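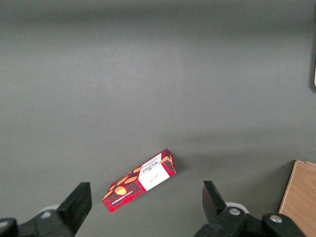
My sister talked me into clearing off the gray table in our spare kitchen, and I'm now stuck on what to do with the stuff that was living on it. I don't really believe in "a place for everything" systems. I've tried a few and they last until December, when the cookies and gift boxes show up and everything lands on the table again. The red tartan Walkers shortbread box is a good example. It's pantry food, but if it goes in the pantry I forget it and buy another one, and if it stays out it's clutter. I have one small wooden cabinet with a single drawer, two shallow trays' worth of space beside it, and no wish to buy more containers.

The advice I've been given so far is to put all the small things in the drawer and close it. That sounds to me like hiding a mess. The other advice was a 9-step sorting plan from a blog, which I gave up on at step 2.

So what goes in the drawer, what goes on a tray, and what shouldn't be on this table in the first place? Please don't tell me to buy a label maker.

Drawer pulled out for a look:

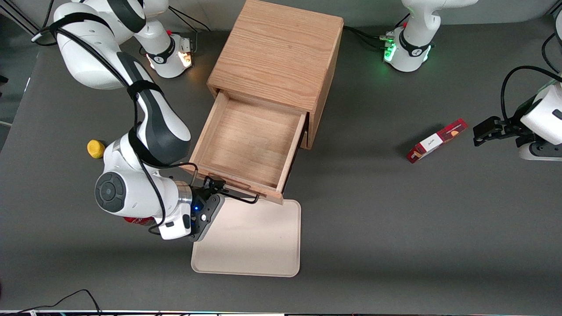
*Drawer open, nothing in it yet. Tray just below.*

The drawer takes up a fair bit of table when it's open, so anything I keep in front of it has to be moved each time. I'm aware the tray is too close. I'd still like it within reach of a person standing there, and the table has only so many sides. It's been suggested that I turn the cabinet to face the wall, and I can't see how that would help anybody.

Posted by Musa Ibrahim, Sep 12, 2022

---

**Binta Wike**

I'd push back on the drawer as the answer to everything, same as you. A drawer with no dividers turns into soup. Things slide to the back when you yank it open and you end up digging.

What has worked in my kitchen is to sort by how often a hand reaches for the thing:

- **Tray:** whatever you touch daily. One tray only. When it's full, something leaves.
- **Drawer:** dry, flat, closed things. An unopened box of cookies is fine in there if it fits lying down, so measure the inside first. Don't trust your eye on this, I've been wrong 3 times with the same drawer.
- **Neither:** anything damp. No sponges in a wooden drawer, ever. I did it once and the bottom board smelled for months.

I'm not sold on keeping food in a drawer long term, to be fair. Once the shortbread is open I'd move it to a tin with a lid, and I don't count that as buying more containers if you already own one.

As for the tray being in the way, slide it to the side of the cabinet and leave the front clear. You can test that in a minute. Pull the drawer out as far as it goes, put the tray down next to it, and see if you can still get at both. If you can't, the cabinet is what needs to move.

I also wouldn't line the drawer. People swear by liners and I've never seen what they do apart from bunch up at the back. Wipe the wood with a cloth that's barely wet and leave it open for a while.

---

**odero_700**

just use the tray for everything. worked for me

---

**Usman**

I tried the "one tray" rule and I have doubts. It's fine for flat things, but bottles are another matter. A tall narrow bottle on a tray gets knocked the moment you pick the tray up, and then you're chasing it across the floor. I stand mine straight on the table, a little way off from the tray, and the tray stays free for things that lie down.

Loose fruit is the other one. A lemon will roll off on you sooner or later if it sits on the bare tabletop, so that's what I'd give the tray to.

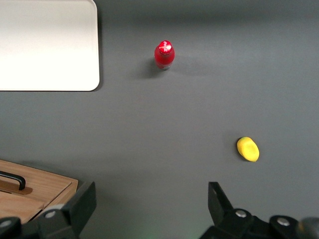 *Bottle standing on its own, tray left empty.*

I can't tell you whether that's tidier. My wife says it isn't. It does mean I can lift the tray with one hand and wipe under it, and wiping is most of what I do in a kitchen anyway.

On the cookies I disagree with Binta. If you forget what's in the pantry, you'll forget what's in a closed drawer too, only now it's a smaller pantry. Leave the box out until it's finished and don't replace it. Then see if you still have a clutter problem – my guess is you'll have a smaller one.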